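Kerkirora Building Residents - Minutes of the October Meeting

Held in the ground floor lounge, 7:10 p.m.
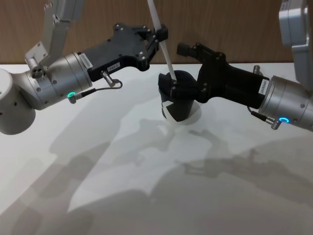 Present: Mercedes Ñahui (chair), Kadri Uibo (minutes), Povilas Zariņš, Ojārs Koppel, Tane Kingi, and 13 other residents who signed the sheet. Apologies from 2 households on the top floor.

1. Minutes of the last meeting

Accepted with one change. Povilas asked that "the heating is fixed" be replaced with "the heating contractor says the heating is fixed." Agreed without a vote.

2. Heating

Tane reported that Salminen came back twice in September and replaced a valve each time. He has asked which valve, and whether it was the same one. The reply was a copy of the invoice. The radiators on the north side still go cold in the evening, and Ojārs has been writing down the temperature in his hallway. He read out several of these readings. The chair asked him to hand in the rest on paper.

Salminen now recommends a full flush of the system. Kadri pointed out that a full flush was recommended two years ago, paid for, and described at the time as good for ten years. Nobody present could find the paperwork from that job. Mercedes thinks it is in the gray cabinet. Tane has looked in the gray cabinet.

Decided: no flush will be approved until Salminen explains in writing what happened to the last one. The second invoice will be held until then. Ojārs wanted both invoices held, but the first has been paid.

Action: Tane to write to Salminen. Kadri to go through the old emails for the earlier job.

3. Proposal to change the laundry room to app payment

Mercedes introduced the offer from Tasteck, who would take out the coin boxes and put in readers that work with a phone. The company would pay for the readers and keep a share of each wash. The brochure was passed around.

Povilas said he had read it all the way through and could not find the size of the share. It says "a modest service portion" on one page and "a competitive service portion" on another. He asked which of the two we would be getting. Mercedes said she had put the same question by phone and was told it depends on volume. She then asked what the share would be at our volume, and was told someone would call back. No call so far.

Several residents spoke in favor. Coins are a nuisance, the change machine at the corner store is gone, and the left-hand washer has been eating quarters since spring. Kadri agreed that the coin boxes are bad but said that a bad coin box is a reason to repair a coin box. One resident asked what people without a smartphone would do. The brochure suggests they "ask a neighbor." This was not well received.

Ojārs asked what happens when the internet goes down in the basement, where it is weak at the best of times. The brochure says the readers are "built for real-life conditions." He would like to see one working in our basement before he believes that. Tane suggested a trial on one machine. Mercedes was doubtful that Tasteck would agree, as the contract she was sent covers every machine and runs for five years with no early exit.

The vote on signing now failed. The vote on asking for a trial passed, with two against (Povilas and Ojārs, who both wanted it noted that they expect the trial to be declared a success whatever happens). Noted.

Action: Mercedes to ask Tasteck for a one-machine trial and for the share as a number. Povilas to get a price for repairing the coin box on the left-hand washer.

4. Bike storage

The tagging exercise is over. Owners were asked to tie a ribbon on any bike they still use. A number of bikes have no ribbon, and the plan was to give these away at the end of the month. Tane said that at least one ribbon has been moved from one bike to another, and that he knows this from the knot. There was some discussion of the knot.

Kadri does not think ribbons prove much in either direction. She proposed a list on the door with space for a name and a description of the bike, to stay up for 10 more days. Agreed. Povilas said the same people who ignored the ribbons will ignore the list. The chair said that was likely and moved on.

5. The Hestau quote for the front steps

Hestau looked at the steps in August and quoted for a full rebuild. Ojārs, who used to lay brick, looked at them himself and thinks the two lower steps need resetting and the rest are sound. He said he would not rebuild a staircase over two loose steps and would not trust anyone in a hurry to do so. The quote is good for a limited time, which he also did not like.

Mercedes asked whether anyone would feel safe leaving the steps as they are through winter. Nobody would. It was agreed to get a second quote covering only the two lower steps, and to put tape on the edges in the meantime. The tape from last year peeled off in the first rain, so a different kind will be bought.

Action: Ojārs to find a second mason, not a friend of his. Tane to buy tape and keep the receipt.

6. Other business

A resident on the second floor asked if the lobby notice board could be cleared. Most of what is on it is out of date, including a notice about clearing the notice board. Kadri will do it.

The question of holding the meetings online was raised again. Povilas said we tried it, and the minutes from that meeting are half a page long with three names missing. Not taken further.

Next meeting: November, same room, same time. Items to Kadri beforehand, in writing, please.

Closed at 8:50 p.m.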